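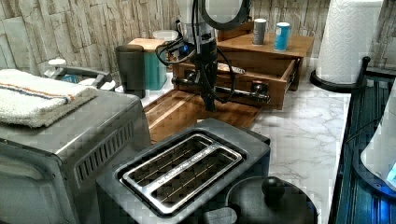
SOLTDEN SHARED KITCHEN - MINUTES
Apr 15, 2025

Present: Gunther Kettler (chair), Man-lok Chow (notes), Brinkmann household, two from upstairs. Apologies from Skakier.

1. Last minutes. Agreed, no changes.

2. Counter. Too much out. Toaster and toaster oven both stay, people use both. Towel not to be left on top of the toaster oven, Gunther raised this in August as well. Hook on the door instead. Man-lok to buy.

3. Canisters. Gray one and teal one stay at the back by the tiles. Label them pls. Loose lids to be matched up or go in the donation box.

4. Cutting board. Wash by hand, stand up to dry. Long discusion about oiling it, no decision.

5. Little wooden drawer unit. Keep it, but drawer pushed in after use. Brinkmanns will sort thru what is in it.

6. Money. Balance $754. Dirnska quote for a wall shelf $133, fitting $56 on top. Gunther thinks high. Man-lok to ask for second quote before anyone says yes.

7. Crumbs. Whoever makes toast wipes up. Tray emptied weekly, rota on fridge, starts w/ upstairs.

AOB: dish soap nearly out. Fridge shelf names have come off again.

Next meeting in 12 days, same place. Gunther bringing the keys.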